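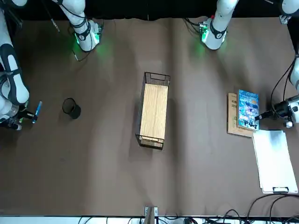 Temps de lecture : 4 min

Depuis le mois de mai, je verse 600 euros chaque mois sur un plan d'épargne, de façon automatique, et je me suis promis de ne pas regarder le solde plus d'une fois par trimestre. Je n'ai pas tenu cette promesse. J'ai regardé hier à 16 heures, dans le train, et aussi ce matin avant le café.

Je veux écrire aujourd'hui sur une question qui m'occupe beaucoup : faut-il rembourser son crédit en avance, ou bien placer l'argent ? Quand je suis arrivé en France, je croyais que cette question avait une seule réponse, comme un exercice d'arithmétique. On compare le taux du crédit et le rendement espéré, et c'est terminé. Mon ami Bilal Srour pense encore ainsi. Il m'a envoyé un tableau avec 19 colonnes, très bien présenté, et je dois dire que je n'ai pas trouvé d'erreur dedans.

Pourtant, je n'ai pas suivi le tableau. Il me reste 16 ans de crédit sur mon appartement, à un taux assez bas, et selon la logique je ne devrais rien rembourser en avance. Mais j'ai grandi dans une maison où le mot « dette » se prononçait à voix basse. Mon père payait tout comptant, même la voiture, même si pour cela il fallait attendre longtemps. Cela laisse une trace. Quand je vois le capital restant dû sur le relevé, je dors moins bien, et le tableau de Bilal ne contient pas de colonne pour le sommeil.

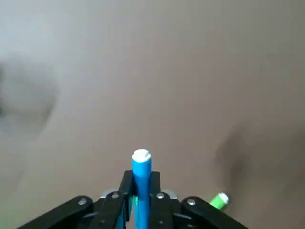 J'ai donc pris rendez-vous chez Fernel, un petit cabinet de conseil que Randa Hakim m'avait recommandé. La conseillère s'appelle Dalal Khoury. Elle m'a d'abord demandé combien de mois je pourrais vivre sans salaire. J'ai répondu trop vite, avec un chiffre trop optimiste, et elle m'a prié de refaire le calcul avec les charges de copropriété, l'assurance et la taxe foncière, que j'avais tout simplement oubliées. Le résultat était moins joli.

Ensuite seulement, nous avons parlé du crédit. Elle m'a montré dans mon contrat le paragraphe sur les indemnités de remboursement anticipé. Je l'avais signé sans bien le comprendre, je l'avoue, car le français juridique est pour moi une deuxième langue étrangère. Il y avait aussi un montant minimum pour chaque remboursement partiel, donc mon idée de rendre 100 euros par-ci, par-là n'était pas possible.

Finalement, j'ai choisi une solution du milieu. Je complète d'abord mon épargne de précaution, sur un livret. Le plan continue comme avant. Et si je reçois ma prime en fin d'année, la moitié ira au crédit - Bilal va protester, je le sais déjà.

Il y a une chose que je n'ai pas encore décidée : est-ce qu'il vaut mieux réduire la durée du prêt ou bien la mensualité ? Madame Khoury penche pour la durée, qui fait économiser plus d'intérêts. Moi, j'aime bien l'idée d'une mensualité plus petite, pour respirer si un mois est difficile. Si quelqu'un parmi vous a déjà fait ce choix, je lirai votre commentaire avec attention. Je réponds lentement, mais je réponds à tous.

Imad Bitar

12 partages | 3 commentaires
Imprimer cet article
Envoyer par e-mail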